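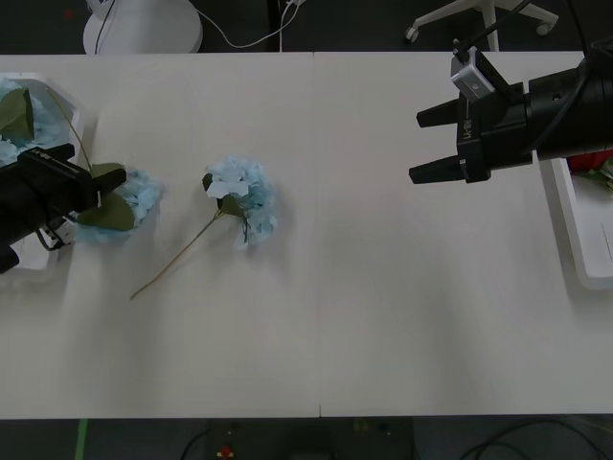 How to Clean and Store Artificial Hydrangeas

Artificial hydrangeas collect more dust than most fake flowers. The head is a cluster of overlapping petals, and the dust settles down between them where a cloth won't reach. Light blue and white blooms show it first.

Clear a table and work on one stem at a time.

What you need
A soft makeup brush or a clean, dry paintbrush
A hair dryer with a cool setting
Dish soap and lukewarm water
2 old towels
A storage box at least as deep as the flower head

Dry cleaning
Hold the stem just under the bloom and turn the head upside down. Run the dryer on cool from a foot away. Then go in with the brush, working from the center out. Do the leaves last, top and underside.

Washing
Check the tag before you get anything wet. Some dyes run, so dab a damp cotton swab on a petal at the back and look for color. If the swab stays clean, swish the head in soapy water for a few seconds, rinse, and lay it on a towel. Don't wring it. Leave it overnight — the middle of the cluster dries last.

Reshaping
Flattened petals usually come back with your fingers. For stubborn ones, hold the head over steam for a moment, keeping your hand clear, and spread them while they are still warm.

Storing
Lay stems flat with the heads at alternating ends of the box. Put crumpled tissue under each bloom so it doesn't rest on its own petals. We use the Kalogeropoulos long box, item 2422, but any lidded box will do. Keep it out of direct sun, as blue fades quickly.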